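Drusta Fruit Table: Read Me First

Welcome, and thank you for taking the time to open this file before the folders. Drusta is a small collection of pictures and notes about fruit on a table, put together by Coralie Tautahi and Tala Sleiman with a great deal of patient help from Wissam Hakim. It began in January as a way to settle a friendly argument over how to write down where a strawberry is pointing, and it grew from there into something we thought other people might like to use.

What is in the collection

There are 106 entries, sorted into 3 folders: berries, stone fruit and citrus. Each entry has a picture and a short plain text note with the same name. The berries folder is the one we are fondest of, and I think it shows, as the notes in there tend to run on a bit.

How we set out the fruit

For the single fruit entries we like a plain white table and nothing fancy under the fruit - no plate, no cloth, no paper towel. A strawberry goes down on its side and stays however it settles. We do leave the leaves on, partly for looks and partly for the notes, as the green end tells a reader so much about which way the berry is lying.

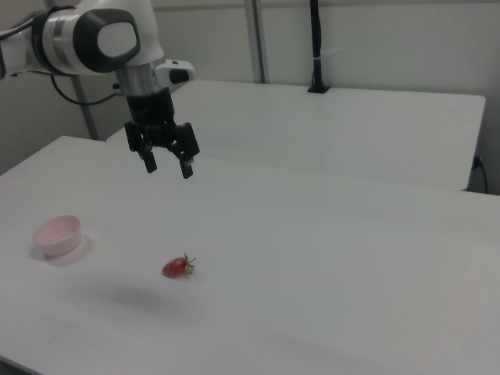 Entries with several fruits follow the same habits, only with a little more room between the pieces. If two berries touch, the note says so. We tried early on to keep every berry from touching its neighbor, and it made the whole folder look like a store display, so we gave that up and were much happier.

How the notes are written

Every note gives the kind of fruit, its main color, whether the stem or leaves are on, and the direction of the tip. Directions are always given from the viewer's side, so "tip left" means left as you look at the picture. Please use everyday words. Wissam once wrote "calyx" all the way through a folder and Tala changed each one to "leafy end", which took her most of an evening and a pot of tea.

Ripeness is left out of the notes. We had a field for it in version 2, but Nour Jaber and Lina Sayegh read the same 40 entries separately and disagreed so often - and so cheerfully - that we took it out again. Old copies may still have it, and you can safely skip over it.

Known rough spots

The citrus folder is thin, mostly lemons, and we would dearly love more limes. Soft shadows on the tabletop are left as they were. A few plum notes say "purple" where "dark red" might be kinder to the plum, and Lina is slowly working her way through those.

Sending us changes

Corrections are very welcome, even tiny ones. Give the entry name and the line you would change, and send it to Coralie, who keeps the master copy. New fruit notes go to Tala.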